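On the readiness of machines for ordinary chores
Posted Mon 30 November

Readers of these pages will be aware that I spent a good part of my working life in catering supply, and that I have retained an interest in how food is packed, carried and handed over. I have been asked on several occasions whether I believe that machines will take over the small jobs of the kitchen and the shop floor. The present entry sets out my view as it stands. It replaces the shorter note published in February, which was written before I had spent any length of time with the subject and which I no longer consider adequate.

It is necessary to begin by separating two kinds of work. The first is work that has been arranged for a machine. The packing hall at Leckie, where I was employed for many years, had a line that closed and stacked cartons at a speed no person could match. Every carton arrived at the same height, facing the same way. When one arrived crushed, the line stopped and a member of staff walked over to remove it. That arrangement was sound and I have no criticism of it. It would however be wrong to describe the line as doing a chore. The chore had been taken apart beforehand and most of it given to the building.

The second kind is work that has been arranged for people. Clearing a table, filling a box at a bakery counter and putting away a wash load all belong here. The objects are soft, or they slide, or they are never twice in the same place. A paper liner has a corner that stands up on one occasion and lies flat on the next. A person deals with this without noticing. It is the second kind of work that is meant, or ought to be meant, when the question of household robots is raised.

My former colleague Hendrik Brouwer holds that the second kind will yield in the same manner as the first, only later. He points to the price of arms, which has fallen, and to the quality of cameras, which has risen. I accept both points. My own experience leads me to give more weight to the matter of touch. At the bakery counter in Plerport, which I supplied for some years, new staff were given a full morning on boxing alone. The instruction was to support the item from beneath and to keep the thumb off the icing. Breakages and smears were entered in a book each day. In the last year for which I kept the figures, 1601 trays were sent out from that counter, and 66 items were written off through handling. These were experienced people with two good hands.

It follows that the boxing of iced goods is a fair trial of what a machine can do. The item is light and of modest value, which permits mistakes. It is also soft on top and open to view, so that any mistake is plain to everyone present. The container is flimsy and will shift if touched at the side. I can think of few tasks that ask for so little strength and so much care.

Trays, lined paper boxes and the arms at work.

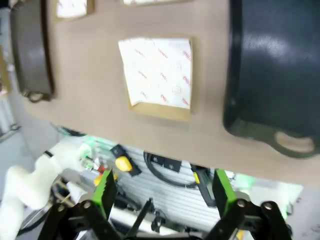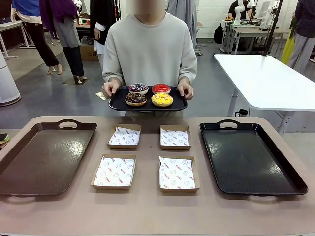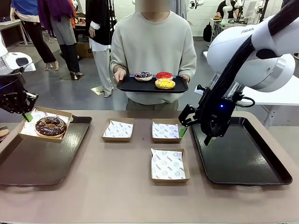
The question of speed is raised more often than any other, and I believe it to be given too much importance. A slow machine in a private house would trouble very few people. If the dishes are put away by morning, the owner has no reason to care whether the work took ten minutes or three hours. In a shop the position is different. A customer at the counter will wait a short time and will then go elsewhere. For this reason I expect the back room to come before the front counter, and I would advise any small trader to think first of the jobs that are done after closing.

A more serious difficulty is recovery. By this I mean what is done when something has gone wrong in a small way. A liner sticks to the sleeve, a box tips over, a bun rolls. Human staff recover so readily that the event is forgotten before the end of the shift. In all my years of supervising I was never asked for written guidance on what to do when a box fell over, and I would not have known how to write it. Ryan Bunting, who managed the Oltach depot during my last years in the trade, once attempted to list every such interruption in a single week. He reached 310 entries by the Thursday and gave the exercise up. The list contained very few events of any size. The greater part concerned packaging.

There is also the matter of who stands by. A machine that requires a person beside it at all times has moved the labour without reducing it, and the accounts should say so. I would ask any supplier to state plainly how many hours of attendance are needed for each hour of work, and to include in that figure the laying out of the materials beforehand and the clearing away at the end. This is the figure that a household or a shop will have to live with. It is seldom printed in the literature I receive.

I do not wish to be taken as hostile to the effort. The people engaged in it have set themselves a hard task, and I respect the patience it calls for. The weekly market at Pleltondale has 483 registered stallholders, a good number of whom sell food and pack it by hand from before dawn. Many are of my own age. Their wrists and shoulders are in poor condition, and they find it hard to recruit. A steady machine that could fill boxes in the early hours, with one person looking in from time to time, would be of real service to them - and I suspect they would forgive it a smeared bun or two.

My present view is therefore as follows. Machines are ready for chores that have been arranged for them, and have been for a long time. For chores arranged for people, the reaching and the gripping are further advanced than I had supposed in February, while recovery and attendance remain open. I would not at this date advise a household to set money aside. A trader with a back room and a repeated task might reasonably ask for a trial, provided the terms allow the equipment to be returned.

Correspondence on this entry is welcome through the usual address. I shall be dealing next with the storage of flour in damp premises, on which several letters are outstanding.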